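Reading time: 4 min

May, morning

Continuing the shelf pages from last week. I write down what I decided and what I did not decide, so that the others can correct me before it goes into the Farkesley plan.

The question is still the small light wooden unit, the one with two open shelves. In the first version I treated it like a kitchen shelf: cups below, packets above, everything with its label to the front. It looked very clean and it did not look like a place where anybody takes a snack. Evangelia Stamatopoulos wrote in the margin of my drawing "who lives here?" and I think she was right. A shelf for the break corner should look a little used. So the second version is less strict.

Rules for the second version:

Cups go on the top. They are light and people reach for them first. They can stand close together, I do not want to measure the gaps any more. I tried with a paper strip between them and it took me the whole morning for nothing.

Boxes go on the middle shelf. One may lie down, one should stand. When all of them stand it becomes like a shop, and when all of them lie down you cannot find anything.

Small things are allowed on top of a carton if they do not roll. I had a rule against this before, and I take it back.

The floor in front stays wood-grain. I compared it with the plain gray sheet from Mitsotakis-Vlachou and the gray one made the walls look dirty. With the wood-grain the pale walls look more lavender, which I like, although it was not planned. The gray sheet goes back in its tube. It cost 486 and I would prefer to return it, but the tube is already opened, so probably we keep it for something else.

Before lunch

Looked again at the packages. My opinion is that the colors do most of the work. An orange and pink box can be found from the other side of the room, and a green carton next to it does not disturb. What does disturb is two packages of nearly the same color. For the next purchase from Wusanell I wrote: no second green, no second orange. They also have a brown biscuit carton, but against the wood it becomes invisible, so I crossed it out.

For the cups I am less sure. All white cups with different prints is calm for the eye. The chocolate one is the best of them in my opinion, the picture on it tells you what to expect. But white on a light wooden top, near a pale wall, is weak. I would like one dark cup to try it. Varko has a dark blue, 700 pieces minimum, so this is not serious. I will look in the normal shop on my way home.
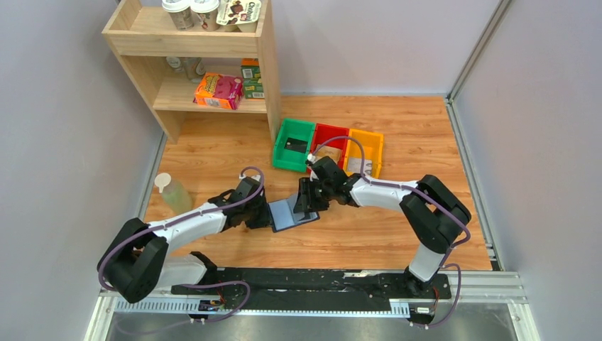
Evangelia would leave the tilted box on the middle shelf exactly as it is, and she asks me to put into the plan that "lying" does not have to mean straight. Her other remark is that the top carries too much attention now, and that one cup could move down one level to make the unit less heavy above.

I agree with the first and I am not convinced by the second. If one cup goes down, it stands between boxes and it will be the thing everybody knocks over when they take a box. On the top it has only other cups as neighbors. I can try it for a day, but I want it written here that I expected trouble.

After lunch

Checked if the unit itself is good enough to keep. Two points.

First, the open shelves. I asked for a price for a closed back, and then I did not order it. With an open unit it is easier to see when something is finished, and the one who takes the last packet has less excuse.

Second, the depth. A carton which stands at the right end is comfortable to take with the right hand. For left-handed people it is less good (I am one of them, and I always go across the other box). I will put the most taken item to the left in the third version and see who complains.

The flat dark thing with the bluish shine does not belong to the shelf list. I removed it from the table of contents, where I had put it under "boxes" by mistake. It stays with the floor items.

To do:

- buy one dark cup, normal shop
- order from Wusanell, without the biscuit carton
- try one cup on the level below, one day only
- write "lying, also tilted" into the Farkesley plan
- ask what to do with the gray sheet

The second version of the plan is in the folder, 2 pages. Please write on the paper and not in the file, I lose the comments in the file every time.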